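I finally finished Drornach, and I have to talk about it!

If you missed it, Drornach is a little farming-and-sailing game from a studio called Ruretti. You get a leaky boat, a rocky island and 400 coins, and then the game pretty much leaves you alone. I bought it on a Thursday night planning to play for an hour. I went to bed when the birds started up.

The best part is the trading. Every harbor wants something different, and prices shift with the weather, so a load of smoked fish that sells for 2000 coins in the rain might bring in 4000 once a storm closes the northern route. I kept notes on paper, like it was 1994 — and I loved every minute of it. 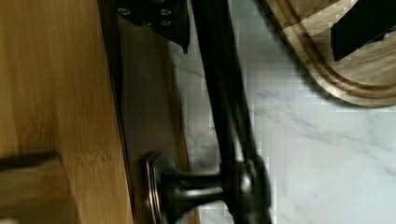

Bamboo and pale stone in the kitchen.

My friend Regula Fankhauser plays completely differently. She hasn't sold a single fish. She just decorates her lighthouse and breeds goats, and her island looks so much better than mine that I've stopped inviting people over to my save. Co-op works for 2 players, by the way, and you keep whatever you catch on the other person's island.

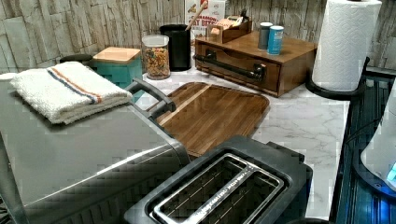 The music deserves its own paragraph. Oluf Ravn wrote most of it, and the harbor theme adds an accordion when you sail in after dark. I've been humming it at work all week.

A few gripes: the inventory is tiny, and the goats get stuck behind the well. The February patch fixed the map crash, so at least that's gone.

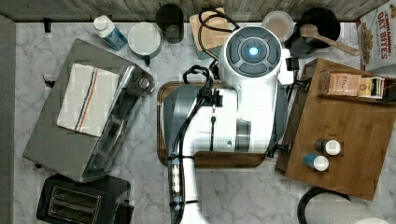
Next up I'm starting over on the hard setting, where the boat can sink for good. Regula says I won't last until the first winter. I've already named the boat Oddsson and I'm taking the southern route this time, goats and all.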